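Most of the small parts that leave Plalham go out by hand. The packing room at Malabanan, on the second floor of the old Tundavgate mill, ships 236 orders on a normal day, and nearly all of them are hinges, hooks and drawer pulls that people need to finish a job at home.

Precious Talavera has run the room for 14 years. She started when the firm sold only to hardware stores, in boxes of 60. Then Clalier, its biggest customer, closed its stores in January, and the firm had to learn to sell one hinge at a time.

"A store will wait a week for a missing screw," Talavera says. "Somebody with a cabinet door on the kitchen floor won't."

Returns dropped once she moved the screws into the same bag as the hinge. The bags cost more. The office complained for a month and then stopped.

Orders placed before noon still go out the same day, and the mail truck comes at 2.

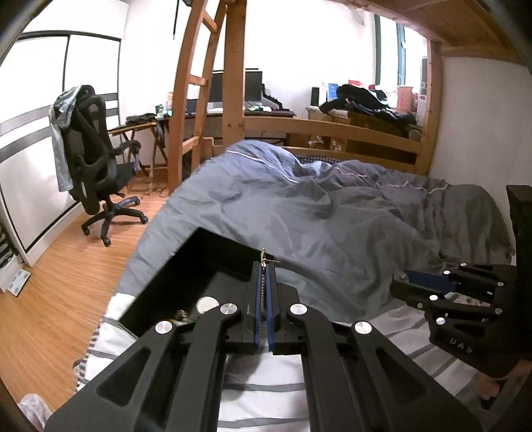 ## What it costs to mail a hinge

Postage is now the largest bill after wages. A single hinge goes in a padded envelope, and a pair goes in a box.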